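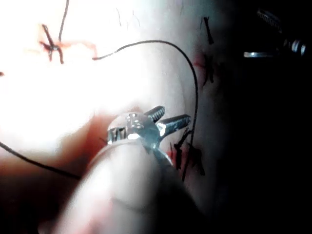 Does it help to get fitter in the weeks before an operation?

For most of the people we have worked with it has made the wait easier, and the ward staff tell us they are getting out of bed sooner. We cannot yet say whether it shortens their stay, and the records we would need for that are only partly in place.

January
By Jasper Van Leeuwen

Getting Ready: second progress report to the Wouters Fund

The grant pays for exercise sessions, diet advice and help with stopping smoking for adults in Grarkholm who are on a waiting list for abdominal surgery. This report covers the time since the first report in the summer. Spending is set out near the end.

Referrals

We had 69 people referred to us in the period. Most came from the pre-assessment clinic and the rest from GPs. Of those, 40 started the programme and are either still on it or have had their operation. The others were a mixture. Several were given an earlier date for surgery than expected and had no time to join. A few did not want to travel, and one household asked to be contacted again after a move.

The first report said that letters were a poor way of reaching people. We now ring first and send the letter afterwards, with the date and place of the first session already on it. The clinic nurses have agreed to mention us at the appointment and hand over a card. Both changes have been in place since the autumn and the gap between referral and first contact has come down from three weeks to under one.

Sessions

Group exercise runs twice a week at the Volik hall, with a physiotherapist and an assistant. Each session lasts an hour and includes a warm-up, walking or cycling at a steady pace, some work with light weights, and breathing exercises. People are given a sheet to follow at home on the other days. The sheet was rewritten in November after complaints that the print was too small and that the balance exercise assumed everyone owned a sturdy chair without arms.

We tried a Sunday session for people still in work. Attendance was low to begin with and has picked up, mostly among people who come with a husband, wife or grown-up child. We would like to keep it going until the end of the grant and then decide.

The heating at the hall failed twice. One session was moved to the library and the other was cancelled. The hall did not charge us for either.

Diet and smoking

The dietitian sees everyone once in person and once by phone. The most common problem has been people eating too little, often through worry, or because they had been told to lose weight and had cut out meals altogether. Where someone needs more support than two appointments can give, they go back to their GP with a note from us.

Stop-smoking advice is provided by the existing town service. This has been the weakest part of the programme. The service lost its adviser in October and there was a gap of seven weeks before a new one started. During the gap we gave out leaflets and the phone line number, but we do not think that was an adequate replacement. The new adviser now comes to the hall on session days.

Keeping records

We use Tramia, the booking system the clinic already had, to record attendance and walking test results. It handles bookings well. It does not handle results well, and for the first half of the period the walking distances were being typed into the notes box in different ways by different staff. These have been tidied by hand. There is now one form, filled in at the first session and again in the week before surgery.

Length of stay is held by the hospital and we have asked for it in a form that does not name patients. The request has been approved but we have not had the data. We had hoped to include it in this report and expect it to be in the next one.

What people have said

We asked everyone who finished to fill in a short form. The comments were mostly about the company of other people waiting for the same sort of operation. One man wrote that he had stopped lying awake over it. Parking came up often. Two people found the exercise too easy, and the physiotherapist now has a harder version of the circuit to offer.

Spending

Staff costs are in line with the budget. Hall hire is slightly under, on account of the two sessions that were not charged. We spent 805 pounds on equipment, made up of hand weights, mats and a second exercise bike bought used. Travel help was underspent in the first report and we asked to widen it to cover taxis. The Fund agreed, and 20 people have now used it. We expect to spend the travel money in full.

Next period

We will carry on with the three weekly sessions, and get the stop-smoking appointments back to where they should have been. The physiotherapist is going on leave in the spring and cover has been arranged with the outpatient team. We also need to settle what happens when the grant ends. A first meeting with the hospital about this took place before Christmas and a second is being arranged.

Last updated: January

Related
Getting Ready: first progress report
Home exercise sheet (large print)
Claiming for taxis and bus fares
How to find the Volik hall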